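Hello and welcome! I'm Tsegereda Alemneh, and together with my cousin Ibsa Tsegaye I run Casado, a small maker of soaps, balms and bath salts. If you've come over from one of the craft fairs, thank you for looking us up, and if you've simply stumbled in while hunting for something kind to put on dry hands, you're just as welcome.

## How we started

It began with my own elbows, which is not a very glamorous start for a skincare company, but there we are. I'd had sore, flaky patches every winter since school and had tried most of what the chemist could sell me. One November I melted some shea butter with a little oat oil in a pan at home, let it set in an old jam jar, and used it every night before bed. I liked it so much that I made another batch for my aunt, who gave half of hers to her neighbour, who rang me up wanting to know where she could buy it (she couldn't, of course, I hadn't even put a label on it!).

Ibsa had spent six years working in a bakery and was used to weighing things properly, so he took over the recipes while I fussed about the scents. We still divide the work that way. 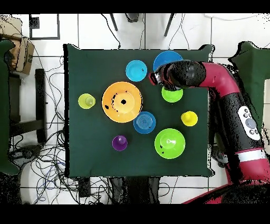
That first balm is now called Kuris, and it remains the one people come back for. We've changed it only once, when we swapped the lavender for a softer chamomile after several customers told us the smell was keeping them awake. We made 4000 jars of it last year, all in small batches, and I still get a bit of a thrill when I see one on somebody's bathroom shelf.

## What we make

- **Kuris**, our everyday balm for hands, elbows and heels
- **Bison**, a chunky soap bar with oatmeal, made for gardeners and anyone else who comes indoors filthy
- **Allow**, a bath salt with sweet orange and a little cedar, for evenings when you've nowhere to be

Our soaps cure on the racks for up to 40 days before we wrap them, and yes, that does mean we sell out now and then. Please bear with us! If something is missing from the shop, drop us a line and we'll put your name down for the next batch.

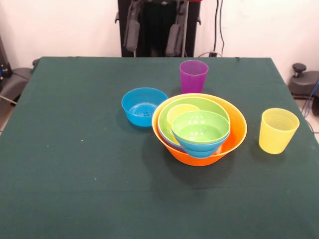 ## Come and say hello

We love hearing from you, whether it's a question about ingredients, a scent you'd like us to try, or just news of how your skin is getting on. Ibsa answers most of the messages in the morning and I do the rest after tea, so you may hear from either of us. Our next open afternoon is on 7th June, with plenty of testers out and a pot of coffee on the go, and you're very welcome to bring a friend.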